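Ticket: Erkura label printer skips every second label
Product: Erkura desktop label printer, USB and network
Opened by: Marisa Sartori, Heywood stockroom
Handled by: Nigel Gosling, Londia support
Status: Closed, with one item left open

Reported problem

Prints one good label, then feeds a blank, then prints another good one. Started in April after we opened a new carton of rolls. Same result from both stockroom computers. The status light stays green the whole time and there is no error in the print queue. We have 900 bin labels to get through before the stock count, so wasting half of each roll is a problem.

Already tried by Marisa: power off and on, new USB cable, reinstalled the driver, cleaned the print head with an alcohol wipe.

Nigel, 9:10 a.m.

Thanks for listing what you tried. A green light with blank labels in between is usually a page length mismatch or a gap sensor that needs calibrating. Please hold the feed button during power-up until the light blinks twice, then let go. The printer should push out a few blanks and stop with the edge of a label lined up at the tear bar. Send me the label size set in the driver and the size printed on the carton.

Marisa, 9:45 a.m.

Calibration ran and it stopped in the right place. Test page is fine. The first real job skipped again. The driver says 2 x 1 inch and the carton says the same. The rolls are from Indwood, same supplier as before. 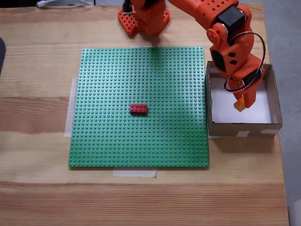 Nigel, 10:20 a.m.

If the test page is fine, the sensor is reading the gaps, and I would look at the template next. The test page is built into the printer and ignores whatever the computer sends. Open the bin label template, go to Page Setup, and read me the height and the bottom margin. Also check whether "Feed after job" is on in the driver, under Advanced.

Marisa, 10:50 a.m.

Height is 1.05, bottom margin is 0. "Feed after job" is off. I don't remember anyone changing the height, but the template is on the shared drive and several people can edit it.

Nigel, 11:05 a.m.

That would do it. At 1.05 the page runs slightly past the end of the label, so the printer moves on to the next one to finish the page. Set the height to 1.00, save the template under a new name, and print 5 as a test. Leave the old file alone for now - I want to compare the two.
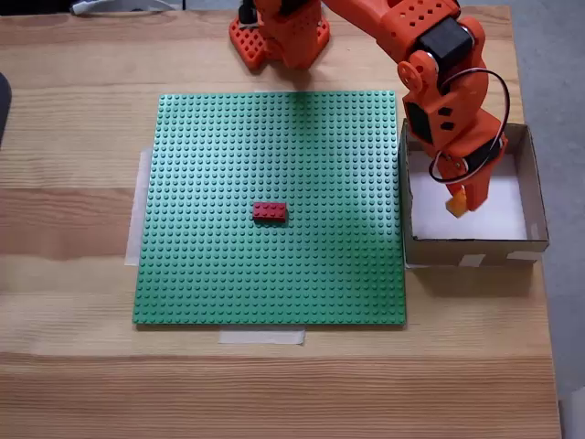 Marisa, 11:30 a.m.

Printed 5, no blanks. Printed 20 more from the other computer, no blanks there either. The text sits a little high on the label but the barcodes scan.

Nigel, 11:40 a.m.

Good. For the text position, change the vertical offset in the driver by 8 dots and leave the template as it is. Please make the new template read-only.

Closing notes

Cause: template height larger than the label.
Fix: height corrected to 1.00, new template saved.
Still open: Marisa to ask IT for read-only access on the template folder.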